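Print this post | E-mail this to a friend

I promised I'd write up our house rules for the two-arm cell, mostly because Noemi Kasprzak keeps asking me for them and I keep sending her half a list from my phone (sorry, Noemi!). So I finally sat down with a coffee and the binder from Siltomton and tried to put it all in one go.

Rule one is the boring one — walk the cables before you power up. Follow each one with your finger from the gripper down to the base and swing the arm by hand if your setup lets you. We lost most of a morning in February to a cable with too little slack, and I'm still annoyed about it.

Next, agree on who owns the stop button. One person, said out loud, every time. At Kettani they used to let whoever was closest grab it, and you can guess how well that went with three people all assuming it was somebody else's job. Bergþóra Overgaard got them to put a name on the whiteboard before each run and they've kept it up ever since.

Then there's cloth, which gets its own page in our binder. Soft stuff doesn't come back to the same shape twice, so we write down the starting state before every run: what's covering what, which corner is hanging, which arm goes first. We cap a session at 47 runs and take a 15 minute break in the middle, and yes, people grumble about the break.
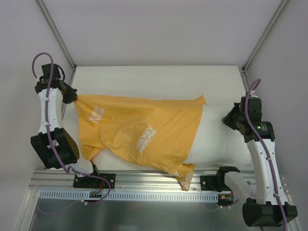 The other thing I'd push for is slow speed on any new item, even if it looks just like the last one. A shirt with a big print can grab differently from a plain one, and I'd much rather find that out at a crawl! We do 14 slow runs and then talk about turning it up.

Next time I'll get into labeling, and the mess I made of ours at Piklow.

Print this post | E-mail this to a friend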